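About Prultorham

Prultorham began as a Sunday habit. Wanda Fitzsimmons and Tomás Keogh had both spent years around industrial arms, and they kept meeting over a pot of tea to grumble about how loosely people described what their robots could do. One shop's "reliable" was another shop's "worked before lunch". Sooner or later they had to stop grumbling and write something down, and the something grew into the rather thick handbook we still work from today.

We're a small outfit on the Duggan estate, and we help workshops, colleges and research groups write good practice for robot handling — then we try every rule out on our own bench before we ask anybody else to follow it. Moving a block into a marked circle is our bread and butter.
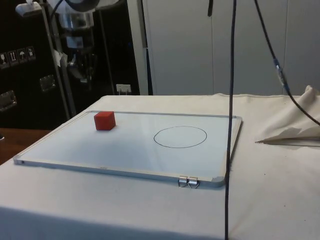
What counts as a fair trial?
A fair trial is one where the start position, the target and the stopping rule were all written down before the arm was switched on.

Our main programme is called Falach, and it's all about that humble sentence. Each task gets a single page, in everyday words, stating what goes where, who may step in, and what colour of ink to use when somebody does. (Green. We argued over it for longer than we'd like to admit!) The person at the stop button never has a second job, and a trial that's interrupted is still entered in the log.

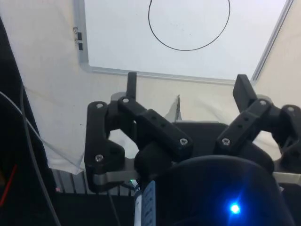
The gripper and the whiteboard target.

Vlastimil Ďurica looks after our grip checks. His section of the handbook asks operators to look over the fingers and every screw at the start of a session, to keep cables clear of the joints, and to stop and write a note if anything has shifted. It's plain stuff, but it's the part visitors most often photocopy and take home with them.
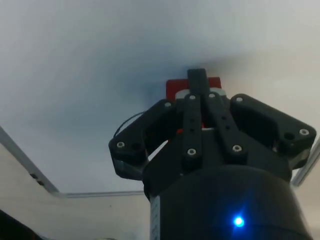 Úna Mac an tSaoi wrote to us in April that her students had found the one-page rule harder than the programming, and that she'd like us to add a worked page for beginners, with the crossings-out left in. We've taken her up on it, and a draft is doing the rounds now.

Our second programme, Flarnach, covers the wording of results. If a block is touching the line, the page has to say beforehand whether that's in or out, and the person judging mustn't be the person who set up the task.

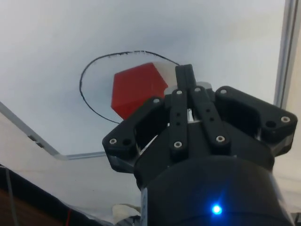 We also ask that records from failed attempts be kept for as long as the good ones, labelled the same way and stored in the same place. Darragh Fitzgerald runs the archive and will happily show you how he files things, though do leave yourself plenty of time, as he's fond of the subject. Our introductory course runs to 40 hours, spread out to suit people with day jobs, and you don't need any background in robotics to join. Bring a notebook and closed shoes. If you'd like to visit first, ring the office and ask for Wanda, and she'll find you a morning when the bench is in use.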